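Home | Tickets | Knowledge Base | Facilities | My Account | Log out

Ticket: snack table, plate rack tips / plates too tight
Opened by: Hauwa Briggs
Assigned: Angelica Bañez
Site: Odukoya, 2nd floor
Status: waiting on parts
Opened September 2023

Hauwa B.
Wooden plate rack on the white table is a pain. Dowels too close together for the Cliltar plates, they go in but have to be wiggled out. If you take the front one first the whole rack slides toward you. Almost lost a plate this morning. Can we get a different rack or fix this one. Also the basket keeps ending up in the way of the rack, can it live somewhere else.

Angelica B.
Which plates? The Cliltar ones or the old heavy ones from the Ferel order? Old ones were never going to fit, gap is 13 mm and they're thicker than that at the rim.

Hauwa B.
Cliltar. Yellow, mint, white. Old ones are boxed up in the closet.

Angelica B.
OK went up and looked. Notes so far:

- rack is fine, no cracked dowels, one was a bit proud of the base, tapped it down
- table top is slick, nothing under the rack at all. thats your sliding
- yellow at the back, mint, then white in front. leave it in that order, white is the one everybody grabs
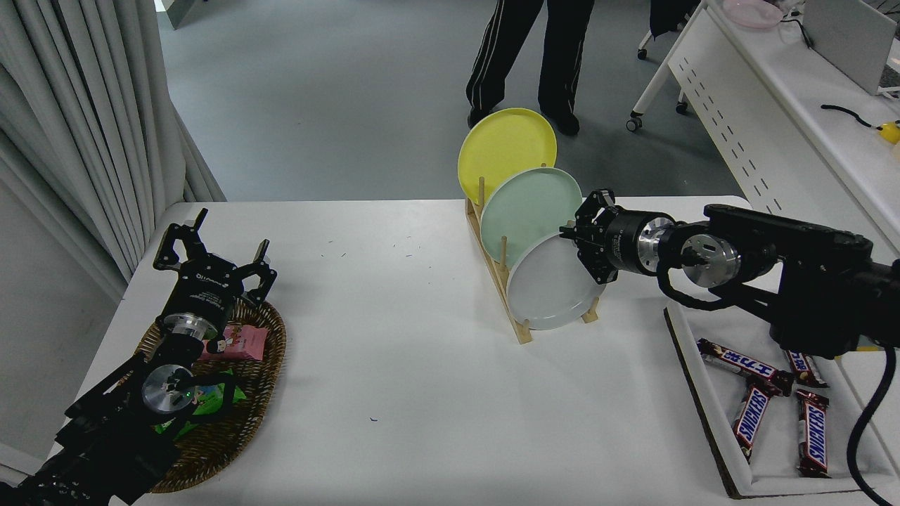
Tried it with the rack turned on an angle to the table edge and it's better, plates come out toward you and don't catch on the next post. Still slides if you pull hard. Put a folded dish towel under it for now. Ugly but holds.

Basket: wicker one stays on the left, snacks in it, leave a hand's width betwen it and the rack. Please don't put it behind the rack, people reach over the plates to get at the snacks and that's how they get knocked.

Hauwa B.
Towel works mostly. Somebody took it to wipe up coffee. Rack slid again.

Angelica B.
lol of course. Ordering stick-on rubber feet, Grovusport has a bag of 50, smallest they sell. Will use 5, one each corner and one mid-rail, rest go in the supply drawer. Light sanding on the front dowels too when I have the rack down, white plate sits right up close to them.

Hauwa B.
ok. do I need to clear the table?

Angelica B.
Just the plates. Basket can stay put. Feet need to sit overnight before any weight goes on, so plates in the cupboard till the next day pls.

Changed: priority normal > low
Changed: status open > waiting on parts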